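3.2 Open and closed storage

Households in the study kept a record of every kitchen item they put away after a meal, along with the place it went. The diaries from Ollau and Judlow together gave us 1,692 entries from 38 households. Each entry named the item, the storage place, and the person who put it away. We coded storage places as open or closed. Open places were those where the item stayed in view and could be picked up with one movement, such as racks, hooks, shelves without doors, and the counter itself. Closed places were those that had to be opened first, mainly drawers and cupboards. Baskets with lids were coded as closed even when the household usually left the lid off.

The coding was done by Xóchitl Ayala and Ehsan Rostami, working separately. Most disagreements concerned the dish rack. Several households treated the rack as a place to dry dishes and emptied it before the next meal. Others used it as the everyday home of plates and bowls, and the cupboard above was kept for guests. We did not want to decide this from the outside, so we went back to the diaries and looked at whether a second entry followed for the same item. If a plate was entered once at the rack and again at the cupboard, only the cupboard was kept as its storage place. If no second entry followed before the plate was used again, the rack was kept.

Drawers raised a different problem. People wrote "drawer" without saying which one, and in kitchens with a stack of them this made it hard to tell cutlery from cloths or spare batteries. Aisling Buckley drew a simple plan of each kitchen during the home visits and gave every drawer a letter. Households began using the letters in their diaries after the April visit. Entries written before then were matched to the plan where the item made the answer clear, and were otherwise coded only as closed.

Figure 2. Examples of the two storage types at counter height. First picture: open storage, a gray plate in a rack. Second picture: closed storage, a wooden drawer with a black handle, pulled open. 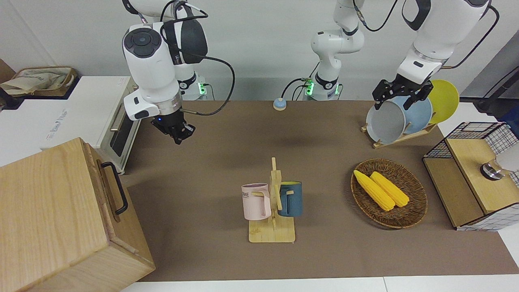
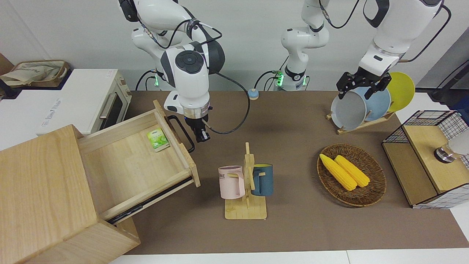

Plates, bowls, and cups went to open places more often than we had expected from earlier work on kitchen layout. In the interviews, people explained this in terms of how soon they would need the item again. A respondent in Judlow said that putting the breakfast bowls in the cupboard was "a job for when someone is coming over." Pans were more mixed. Households with a deep drawer used it for pans almost without exception, while those without one left the pan on the stove between meals and recorded the stove as its storage place. We coded the stove as open.

Small tools behaved in the opposite way. Peelers, can openers, and measuring spoons went into drawers in nearly every home, including homes that had hooks or a jar for them. Matilde Ramalho, who carried out the Ollau interviews, noted that people spoke of these tools as clutter and were willing to search for them. Searching was also the most common complaint. The drawer most often complained about was the one with the widest range of contents, and its position in the kitchen seemed to matter little.

Household size had a weaker effect than we assumed when we planned the study. People living alone used open storage for plates at much the same rate as families. The clearer difference was between households where one person put things away and households where the task was shared. Where it was shared, the same item was more likely to appear in more than one place over the diary period. Some of these homes had agreed rules, but the rules mostly covered knives, medicine, and glass.

Two limits apply to these results. The diaries covered items put away after meals and left out unpacked groceries, so they say nothing about dry food or cleaning supplies. In addition, keeping a diary may have made people tidier. Yavuz Tokgöz compared the first and last pages of each diary and found that entries for the counter became more common toward the end. We take this as a sign that early entries understate open storage, and the shares reported in Section 4 should be read with this in mind.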